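About us

Welcome to Inircombe, and thank you for stopping by. We are a small independent cookery and baking school, and if you have found your way to this page then you are probably wondering who we are, what a day with us is like, and whether you really need to know how to make a white sauce before you book. (You don't. Plenty of our students have come to us never having made one, and a few have gone home still not much caring for it.)

We opened in 2000, with one oven, a set of borrowed mixing bowls and a list of recipes that was far too long. The first course we ever ran was a day of plain bread: a tin loaf, a cob and a tray of soft rolls to take home. We still teach it, very nearly unchanged, and it is still the one that fills up first. Over the years we have added pastry, preserves, puddings, soups and stews, and a good many other things that students asked us for, so that the programme now runs to 43 different courses from the start of the year to the end of it. Some are a single morning, some are a weekend, and the longest is our Foundation Certificate, which takes place on evenings over two terms.

Our name comes from the valley, and the valley has always fed us well. There are orchards on the south side, and when the plums come in during August we more or less give the whole month over to jam, chutney and anything else that can be put in a jar. If you only come to us once, that is a lovely time to do it. The lanes are at their prettiest, the kitchen smells wonderful, and you will go home with more jars than you know what to do with.

We have always kept our classes friendly in size and gentle in pace. Everyone cooks, everyone eats, and there is a proper sit-down lunch at one o'clock with whatever has been made that morning. We think the lunch matters quite as much as the teaching. People who were shy at nine are swapping addresses by the time the pudding comes round, and several of our students have been booking on together ever since they met over a rather lopsided treacle tart. 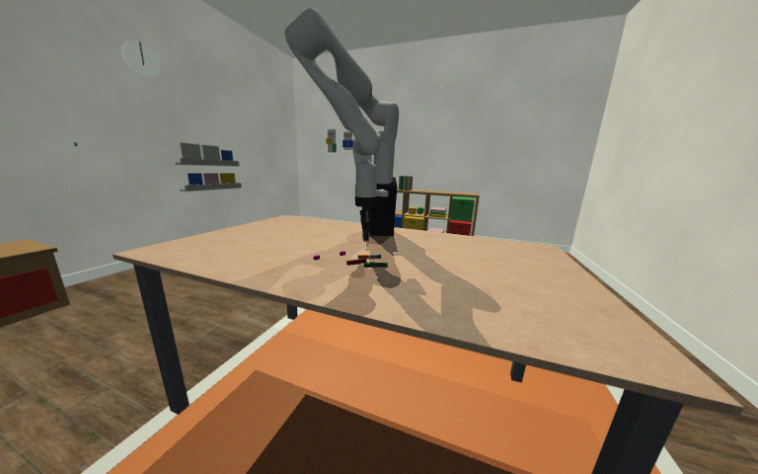 A pale wooden tabletop on dark, slender legs.

From the beginning we wanted to teach the cooking of other places too, and to do it properly, with people who grew up with the food. Our longest friendship is with Jorkosari, a rye bakery in the north who have sent us a baker every winter for years, along with a tub of their own sourdough starter, which we have kept going ever since and now give away to anyone who asks. Our Moroccan weekends are taught by the El Fassi family kitchen – they bring their own spices, their own tagines and strong opinions about preserved lemons – and the Saturday supper that goes with them is open to friends and partners as well.

Then there is Tostus, our little toast and tea counter by the front door. It began as a way of using up the loaves from the bread course and has rather taken on a life of its own. You are very welcome to call in even if you aren't here for a class. The cheese on toast is good, the marmalade is ours, and the cinnamon toast tends to be gone by eleven.

Last year 941 people cooked with us, and 68 of them finished the Foundation Certificate, which made us very proud indeed. Some have gone on to work in cafés and hotels, one or two have set up market stalls, and most simply cook a better supper than they used to, and that pleases us every bit as much.

If you have an allergy or there is something you don't eat, do tell us when you book and we will plan around it. Aprons are provided, and so are tea towels, but please bring flat shoes and a box or two for carrying things home – more boxes than you think, really, particularly for the pastry days. Parking is behind the building, up the slope and through the green gate.

Gift vouchers can be bought at the counter or through the bookings page, and they last for a full year.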